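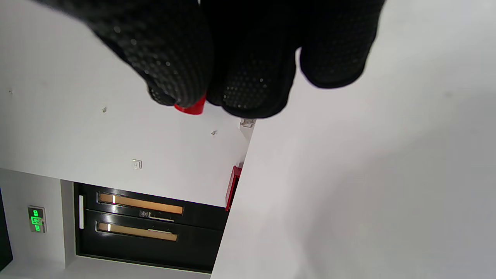
Friction: notes for Lecture 8

Materials in Everyday Life, Haugland College evening course

A few housekeeping bits first. The Meka sheets from last time (the ones with the springs) are marked and in the tray by the door. If yours has a green sticker on it, come and see me at the break, it's good news. And please bring a shoe next time. Any shoe, as long as you don't mind it being dragged along a plank.

Where we'd got to

Last time we finished with forces that push straight into a surface, and I drew that rather bad sketch of a suitcase on a bench. The bench pushes up on the suitcase exactly as hard as the suitcase presses down on it, and we called that push the normal force. "Normal" is the old geometry word for "at right angles to". Keep hold of it, we need it all evening.

Now we push the suitcase sideways. If you only push a little, nothing moves. So something must be pushing back at you, just as hard, and that something is friction. Push a bit harder and it still doesn't move, so friction must have gone up to match you. I find this quite strange every time I teach it! The force grows to meet yours, up to a limit, and then all at once the thing slides.

Two kinds, and why it matters which

Static friction is what you're up against before anything slides. Kinetic (or sliding) friction is what's left once it's going. For most pairs of dry surfaces the sliding one is smaller. You'll know this from shifting furniture: a great heave to get the wardrobe started, then it lurches off and you nearly go with it.

It's also where a lot of squeaks come from. A surface sticks, the load builds up, it slips, it sticks again, and if that happens fast enough you hear it as a note. Chalk on a board does it, so do door hinges, and so does a violin bow (that one's on purpose, and rosin helps it along).

The rule you'll be using

largest static friction = coefficient x normal force

The coefficient is just a number for a pair of surfaces. Please write "pair" in your margin. I get homework every year with "the coefficient of rubber" in it, and my pen comes out. Rubber on what? Rubber on dry concrete is high, rubber on wet ice is hardly anything.

Worked example. A crate sits on a level floor and weighs 2158 newtons. You lean on it with a steadily growing push and it finally gives at 622 newtons. What's the coefficient?

The floor is level and nobody's lifting, so the normal force equals the weight, 2158 newtons.
Coefficient = 622 divided by 2158.
That comes out at 0.288, which I'd round to 0.29.
No units, because newtons over newtons cancel.

Is 0.29 sensible? Yes, it's the sort of answer you'd get for a smooth-ish crate on a smooth-ish floor. If you get something like 29, go back and look at your decimal point. If you get a minus number, go and have a cup of tea and then look at your decimal point.

The area puzzle

Somebody always asks this, so I've put it in the notes. Does a brick slide more easily on its narrow side than on its wide one? By the rule above, no! Area isn't in there anywhere. Try it with the bricks at the back of the room and a spring balance, and you'll get very nearly the same reading each way up.

The usual explanation is that two surfaces which look flat are really all hills and valleys when you get close enough, and they only touch at the hilltops. The true contact is a tiny part of what you see. Stand the brick on its narrow side and there are fewer hilltops to share the load, so each one gets squashed more, and the total real contact stays much the same.

Then rubber comes along and spoils it. Soft, stretchy materials don't follow the simple rule very well, and with them the area (and the shape, and the speed, and how warm it is) can matter a good deal. So when you see me write "hard, dry surfaces" at the top of a problem, I'm not padding it out. I'm telling you the rule is safe to use.

Holding things up by squeezing

Most people find this the trickiest part of the evening, so go slowly.

Pick up a pen between your thumb and one finger and hold it in the air. Your skin is pressing sideways on the pen, and gravity is pulling down. Sideways forces can't hold anything up, so what does? Friction, acting upwards along each side of the pen. There are 2 contact points, so each one carries half of the weight if you're holding it evenly.

So for a pinch:

2 x coefficient x squeeze = the most weight you can hold

Turn it round and you get the squeeze you need. A slippery thing (small coefficient) needs a bigger squeeze. That's why a wet bar of soap is such a nuisance, and why squeezing it harder isn't always the answer: if the sides aren't parallel, your squeeze has a part that pushes it forwards, and off it shoots.

You squeeze a little harder than you strictly need to, by the way, without thinking about it. If your fingertips are numb with cold you tend to overdo it a lot. Try picking up a paper cup after you've been holding an ice cube and you'll see what I mean.

Things to try at home

1. Put a coin on a hardback book and tip the cover up slowly until the coin slides. Measure the angle. Its tangent is the static coefficient for that coin on that cover. Lovely, isn't it? No balance needed.

2. Do it again with a rubber, then a sugar cube, then a sugar cube you've licked (your own sugar, please).

3. Interleave the pages of two paperbacks, a few at a time, and try to pull them apart by the spines. Write me three sentences on why it's so hard. Pages near the outside are held at a slant, and there's your clue.

Problems to hand in

From the Adness booklet, the section called "Ramps and ropes", odd-numbered ones only. The sledge question has a misprint: the rope is level, whatever the drawing shows. Show your normal force as a separate line every time, even when it's obvious.

If you missed the session and want the Atex reading, it's in the blue folder, second divider. Skip the part on bearings for now. We'll come back to it after the shoes, when we do oil and grease, and for that one you'll want old clothes.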